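Bench Talk > Two-arm cells > Rules and good practice
Topic: House rules for furniture assembly tasks, please criticize

sundwood_mk
Hello all. My name is Malte Kröger and I am responsible for the test area at Sundwood. We let two-arm robots work on small white furniture with pole legs. In June I must hand in written rules for the operators, and at the moment we have only habits. I put my draft in this thread in pieces, and I ask you to be strict with it. English is not my first language, so if a rule can be read in two ways, please tell me that too.

Rule 1. The work surface is covered with a black sheet before any part is laid down. The sheet must reach past every place where a part can lie.

Rule 2. One arm holds, the other arm works. The operator says aloud which arm is the holding arm before he starts. If the roles change, he says it again. 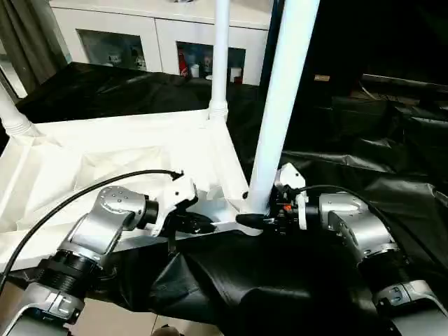 My difficulty with Rule 2 is the moment of change. When the holding arm lets go, the piece can turn under its own weight, and a tall leg makes this worse. I would like to write that both grippers must be closed on the piece for four seconds before one of them may open. Is this too long? Our people say it feels like an eternity.

pruron_fan
Four seconds is fine for a new operator and silly for an experienced one. I would not put a time in the rule at all. Write "both closed, piece at rest, then open one." The person can judge when it is at rest.

Jinia
I don't agree with pruron_fan. "At rest" is precisely the kind of word that people stretch at the end of the day. A number can be checked in the log afterward. We use a number in our shop and we had fewer arguments after it came in.

About Rule 1: you say the sheet must reach past every place where a part can lie, but you don't say it must be flat. Is it taped down? A fold is enough to tip a small part.

sundwood_mk
Thank you both. No, the draft does not say flat, and I left it open on purpose. With tape, the sheet pulls on the part when an arm drags something. But I see the point with the small parts. Maybe small parts need a tray and the sheet is only for the big ones. I continue.

Rule 3. Before the fingers close, the operator stops and looks in the wrist view. He checks that there is space between the fingers and the part, and that he knows which edge he is going to.
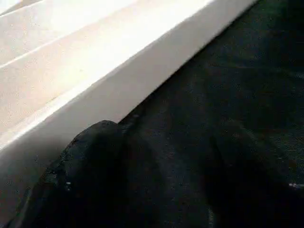 The stop is short, one breath. I also want to write a low approach speed for the last part of the way. In my draft it is 19 millimeters per second, for the last 100 millimeters. Before that the normal speed is allowed. The trouble is that white parts under strong light are hard to judge. The edge against black is very clear, but on the part itself you lose the shallow grooves.

dumitru_cell
Is that 19 measured, or did it come from the sky?

sundwood_mk
Measured, but only by us. We made 130 approaches at different speeds, and above this value the operators began to correct in the last moment. I would not say it is right for other arms.

dumitru_cell
Good, then please write that in the document. At Dumitrescu we inherited a speed limit and for years it was copied from one sheet to the next. When somebody finally asked where it came from, the man who wrote it had left and we had to do all the tests again.

For the white parts, turn the lamp down. It is cheaper than a rule.

Jinia
Or move the lamp to the other side and keep the brightness. With light from a low angle the grooves throw a small shadow.

sundwood_mk
I will try both and report. Next is the one where I expect the most protest.

Rule 4. Parts that are not in use lie inside the sheet area and outside the sweep of both arms. Long parts lie side by side, and the open socket ends must be visible to the operator. Cables are checked at every change of part.
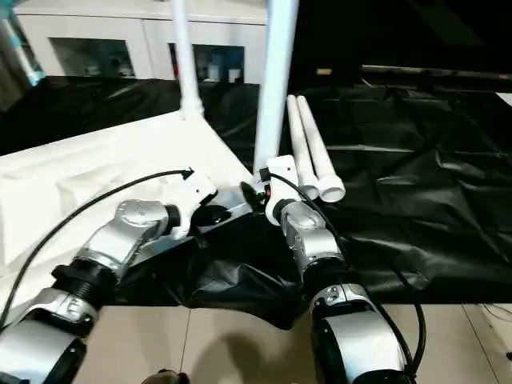 I took the cable check into the same rule because both things are done with the eyes and at the same moment. The operator looks once at the waiting parts and once along each cable, from the gripper back to the lower link. If a cable has come under a link or around a part, he stops and frees it by hand with the arms disabled.

pruron_fan
Here is your protest. "Outside the sweep of both arms" is impossible on a normal table. If the arm has to pick the part up, the part is inside the reach. You have written a rule that everybody breaks on the first task, and then they stop believing the other ones.

sundwood_mk
You are right, and it is a language mistake of mine. I mean the sweep during the present step, not the whole reach of the arm. New text: "outside the path of both arms in the current step." Is it better?

pruron_fan
Much better. I would still take the cables out and make them their own rule. Two subjects in one rule means one of them is forgotten, and it will be the cables.

Jinia
Agree with pruron_fan for once. Also write who disables the arms. The operator at the controls or the second person at the table? We had two people who each believed the other one had done it. Nothing happened, but it was an unpleasant minute.

sundwood_mk
Accepted. The cables become Rule 5, and the person who puts his hands in is the person who presses the stop. The last one is therefore Rule 6.

Rule 6. When an arm works at a leg joint, it pushes along the leg and never sideways against the tabletop. The operator watches the other legs also, because a push at one corner is felt at all of them. Marks on the surface are written down before the work and again after it, so that we do not blame the robot for an old scratch.
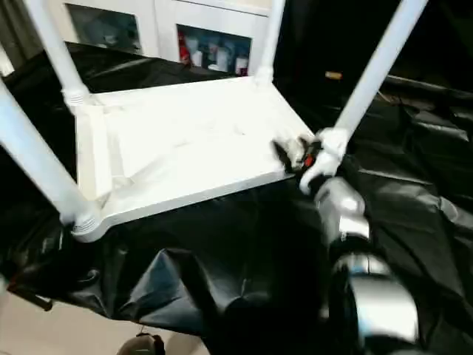
Replies, page 2

dumitru_cell
I like Rule 6 but "never sideways" is too hard. Some joints need a small wiggle to seat. Write a force limit, or write that sideways movement is allowed only with the other arm holding the same leg.

And the marks: who writes them down, and where? If it is on paper it will be done for two weeks.

sundwood_mk
The second wording is good for me, I take it. A force limit I cannot write honestly, we have not measured it. The marks go in the same form as the task number, so the form cannot be closed with this field empty.

pruron_fan
Then people will type a dot in it.

sundwood_mk
Yes, some of them. I read the forms every morning before nine, and I can ask about the dots.

Jinia
Did you decide about the four seconds?

sundwood_mk
It stays for the first month of a new operator. After this the text of pruron_fan is valid, with the change still recorded in the log. I know that it satisfies neither of you completely. The tray for small parts is also in now, as an addition to Rule 1. I will post the full second draft in this thread when the lamp test is finished.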